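# About Plerndale

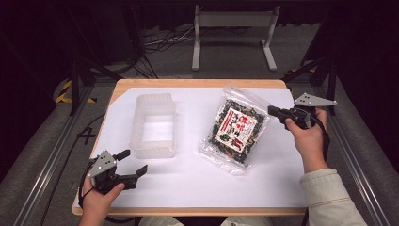
*Hand-held grippers at a paper-covered table, with a plastic container and a bag of dried seasoning.*

Plerndale is a small company that writes working rules for teams who teach robots to handle everyday objects. We also train the people who must follow these rules, and we check the recordings they make. Our customers are laboratories and product companies. Most of them have good engineers and no written procedure for the person who sits at the table.

The company was started by Shadi Aoun, who worked before as a quality inspector in food packaging. She came to robotics with the habits of that job: write down what you do, do what you wrote, and change the paper when the work changes. These habits are still the center of our company.

## What we do

Our main product is the Drokora handbook. It is a set of rules for demonstrations made with hand-held grippers, in which a person performs a task and the movement is recorded for later training. The handbook has 600 numbered rules in its present edition. A customer does not need all of them. We visit first, watch the work for one full shift, and then choose the rules which fit the room, the tools and the tasks.

We offer also the Teixeira course for operators, and a review service called Cekex, where our reviewers look at finished recordings and mark the ones that break a rule. Since we opened the service we have reviewed 3275 recordings. Every rejected recording goes back with the number of the rule and one sentence of explanation, so the operator can learn from it.

## How we think about rules

A rule should be short enough to remember with both hands busy. If an operator must stop and read, the rule is too long and we write it again. We use everyday words, because many operators read English as a second or third language, and this is true for several of us too.

We also believe that a rule must say who decides. In our handbook the operator can stop a session at any time and does not have to give a reason. The supervisor can ask what happened, but only after the break. Some customers were worried that this would slow the work. We ask them to try it for two months before they change it, and until today all of them have kept it.

Some examples from the handbook, as our customers use them every day:

- Before the first take, open and close each gripper fully, two times, and look at the finger tips.
- Begin with the hands apart and the fingers open. Wait one breath before you move.
- Lead cables away from the work area, to the outer side of the arm. A cable must never pass between the gripper and the object.
- Cover a shiny or dirty table. Change the cover when it is torn or stained.
- Keep only the objects of the task on the table. Cups, phones and pens stay on the shelf.
- For bagged food, check the seal before each session. Do not use a bag that leaks, and do not eat anything that was used in a task.
- Do not repair a bad take in the middle. Finish the movement, put the object down and mark the take as failed.
- Floor tape shows where stands and rails may be hit by a foot. Replace it when the edges lift.

The rule about failed takes is the one we discuss most. Operators want to give us only good work, and they feel shame when a bag slips. We explain that a failed take with a correct mark is useful, and a failed take without a mark makes trouble for a long time.

## Safety and comfort

Hand-held grippers are not dangerous in the way a large industrial arm is, and for this reason people become careless with them. The problems we see are mostly tired wrists, a bad sitting height, and feet caught in cables. Our rules limit continuous recording, ask for a chair that can be adjusted, and require that the operator can leave the table from at least one side without stepping over anything.

## Training

The Teixeira course has a classroom part and a table part. At the table, students practice with light objects first, then with soft packages, and at the end with tasks for both hands. The trainer sits beside the student, not behind. We found that people hold their shoulders more relaxed this way.

We issue a certificate at the end. It is our own certificate and does not replace any legal requirement or official standard in your country. When an official standard exists for your equipment, it comes first, and we will help you read it together with our handbook.

## New edition

The next edition of the handbook will be ready in September. It will have a longer chapter on thin plastic packaging and a new one on left-handed operators, written from the comments we received. If you use our rules and one of them does not work at your table, please write to us and give the rule number. Shadi reads these messages herself and answers them in the order they arrive.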